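Egocentric recordings for imitation learning: how many variations per task?

Forum: Data collection and labeling
Started 12 April 2018

jeseo_lab
Hello all. I am preparing a set of demonstrations for a policy that must learn to close and open household containers. We record from the head of the person, both hands free, no gloves. At this moment we have 1243 clips, and 46 of them I had to throw away in the first check, mostly for the reason that the hands left the view before the task was finished.

My question is about variation. My colleague wants every clip to be in a new place with new objects. I prefer to repeat the same box many times and change only small things, like the angle of the box or which hand goes first. Who has experience with this? I would be thankful for numbers, also bad ones.

plerura
We did the repeat way in our first round and I regret it. The policy learned our table. When we moved the same box to a table of another color, the success went down very much. Go to different places, even if you have fewer clips.

tinplate
I don't agree with plerura. With only different places you never know what failed. Was it the light, the lid, the height of the table? Repeat first, get something that works, then move out. Otherwise you debug everything at one time.

plerura
It is a fair point for debugging, but the question was about the data set. You can keep a small fixed set for debugging and still collect the large one outside. They are two sets with two purposes, and I would not mix them even in the folder names.

jeseo_lab
Thank you both. The fixed set is a good idea, I think we will do it. How do you cut the clips? We cut from the first contact with the lid until both hands have left the box.

oblong_nine
Please start earlier! If you cut at the first contact, you lose the reaching, and the reaching is where the eyes and the hand make their plan. We start when the hands are resting, and we ask the person to wait one breath before moving. The end is the same as yours.

Also, write your labels from a list of verbs and do not let people type freely. We had "close", "shut", "put on", "cover" and "snap" for the same movement, and I spent most of May last year to repair it.

tinplate
+1 for the verb list. For lids with clips I would split in two: place the lid, lock the clips. Many people place the lid and forget to lock, and then one label "close" is wrong for half of the action.

plerura
I would keep one label and add a field "locked yes/no". Every split is one more border where two labelers will not agree. We measured this, and the borders were our worst problem, much worse than wrong verbs.

tinplate
Then the policy doesn't know that locking is a separate skill. But OK, it depends on the model. Ours wants short segments.

jeseo_lab
I put our current protocol so you can criticize it. It is the version from the project page of Clallitz, a little shortened.

1. Prepare the box
Put two or three everyday things inside. They should have different shapes and be low enough that the lid can close. Turn the box a little, it should not be parallel to the table each time. Leave the other things on the table where they are.

2. Hold the lid
Take the lid by the two near corners, one hand on each, and tilt it up so the inner side can be seen by the camera. The clips should also be in view. Keep your sleeves above the wrist.
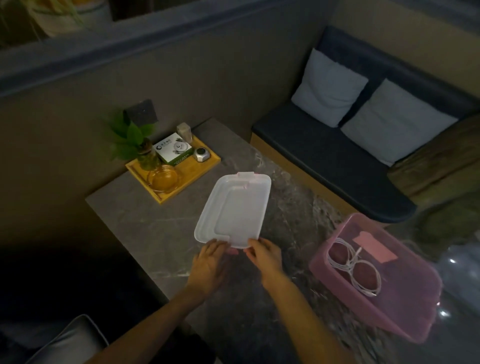

3. Place the lid
Bring the lid over the box without hurry. If it sits wrong, correct it and continue. Do not start again, we want to keep the corrections.

4. Lock the clips and rest
Press each clip, then put both hands flat on the table for 3 seconds.

oblong_nine
This is clear. I like step 3, most groups delete the corrections and then they wonder why the robot cannot recover. The cable and the apples in one box are a good mix too, one is soft and one rolls.

One question for step 2: do all people hold it by the near corners? My people would hold it in the middle of the long sides if I don't tell them.

jeseo_lab
We tell them. Maybe this is too strict?

plerura
Too strict, in my opinion. Show the inner side, yes, but let the hands be free.

tinplate
Keep it strict for the fixed set and free for the large one. You see, now I am using plerura's idea.

jeseo_lab
Good, I will change it so. The target for the large set is 3543 clips. I will write again when the first part is labeled.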